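4 Die Übungsküche einrichten und pflegen

Schön, dass Sie bis hierher gekommen sind! Wenn Sie die Kapitel 1 bis 3 durchgearbeitet haben, läuft Boltico auf Ihrem Rechner, die Lizenz ist eingetragen und der Arm lässt sich im leeren Raum von Hand verfahren. Jetzt bekommt er endlich eine Umgebung, in der er etwas zu tun hat. Wir nehmen dafür die Küche Drindolano, mit der auch unsere Schulungen bei Todlow beginnen. Planen Sie für den ersten Durchgang ruhig 60 Minuten ein und stellen Sie sich etwas zu trinken daneben (bitte nicht auf den Rechner).

4.1 Szene laden und Arm platzieren

1. Öffnen Sie im Menü Projekt den Eintrag Szene laden und wählen Sie Drindolano aus der Liste. Beim ersten Mal dauert das Laden merklich länger, weil die Oberflächen berechnet und zwischengespeichert werden.
2. Warten Sie, bis in der Statuszeile »Bereit« steht. Vorher sind die Schaltflächen für den Arm zwar schon zu sehen, sie nehmen aber noch keine Eingaben an.
3. Wählen Sie unter Geräte das Armmodell Pirihi und ziehen Sie es auf den vorgegebenen Sockelpunkt. Der Punkt rastet ein, Sie müssen also nicht millimetergenau zielen.
4. Fahren Sie den Arm mit der Taste Grundstellung in seine Ausgangslage.
5. Speichern Sie die Szene unter einem eigenen Namen. Das Original ist schreibgeschützt, und wer das Speichern auf später verschiebt, baut den Sockel erfahrungsgemäß zweimal auf.

Hinweis: Sollte der Arm nach Schritt 4 in einem Unterschrank stecken, ist meist der Sockelpunkt einer anderen Szene aktiv. Löschen Sie den Arm, setzen Sie die Sockelpunkte zurück und beginnen Sie wieder bei Schritt 3.

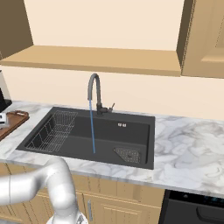
Der Kollisionsabstand legt fest, wie nah der Arm den Möbeln kommen darf, bevor Boltico die Bewegung anhält. Voreingestellt sind 6 cm, und damit kommen die meisten am Anfang wunderbar zurecht. Prüfen sollten Sie den Wert trotzdem für jede Stelle, an der später gearbeitet wird, und die Spüle ist dafür ein dankbarer Ort: Der Wasserhahn ragt mit seinem hohen Bogen weit auf, und links im Becken sitzt das Abtropfgestell aus Draht, dessen dünne Stäbe bei grober Kollisionsprüfung gern zu einem einzigen Klotz zusammengefasst werden. Für die ersten Fahrversuche empfehle ich die freie Arbeitsfläche rechts vom Becken - dort können Sie sich mit der Steuerung vertraut machen, ehe es enger wird.

4.2 Kollisionsprüfung einstellen

1. Öffnen Sie Physik und dann Kollisionskörper.
2. Stellen Sie die Genauigkeit für feste Möbel auf »mittel«, für Drahtkörbe und Armaturen auf »fein«.
3. Blenden Sie die Kollisionskörper ein und drehen Sie die Ansicht einmal ganz um die Spüle herum. Die farbigen Hüllen sollen eng anliegen.
4. Fahren Sie den Greiferflansch mit verringerter Geschwindigkeit über die Arbeitsfläche, danach langsam an den Beckenrand.
5. Notieren Sie den Abstand, bei dem der Arm anhält, und vergleichen Sie ihn mit Ihrem eingestellten Wert.

Achtung: Schalten Sie die Kollisionsprüfung nicht aus, um eine Bahn »nur mal schnell« zu testen. Bahnen, die so entstanden sind, dürfen auf keinen Fall auf einen echten Arm übertragen werden.

4.3 Wasser und Rechenlast

Fließendes Wasser sieht hübsch aus, kostet aber Rechenzeit. Mein Kollege Amedeo Sala lässt es beim Einrichten grundsätzlich abgeschaltet und nimmt es erst für die Abschlussprüfung dazu, und ich habe mir das inzwischen von ihm abgeschaut.

1. Öffnen Sie Effekte und wählen Sie den Wasserhahn aus.
2. Setzen Sie Durchfluss auf »aus«, solange Sie Bahnen anlegen.
3. Beobachten Sie die Auslastungsanzeige. Steigt sie trotz abgeschaltetem Wasser auf über 93 Prozent, senken Sie zuerst die Schattenqualität und erst danach die Genauigkeit der Kollisionskörper.

4.4 Regelmäßige Pflege

Auch ein Arm, der nur im Rechner existiert, freut sich über etwas Zuwendung. Nach jeweils 1.000 Simulationsläufen sollten Sie den Zwischenspeicher leeren, die Gelenkgrenzen mit dem Datenblatt vergleichen und die Grundstellung neu anfahren. Weicht sie ab, laden Sie die Gelenkdatei neu - sie liegt im Projektordner unter Geräte. Bewahren Sie von der vorherigen Fassung bitte immer eine Kopie auf. Wie Sie den Greifer montieren und seinen Nullpunkt setzen, lesen Sie in Kapitel 5.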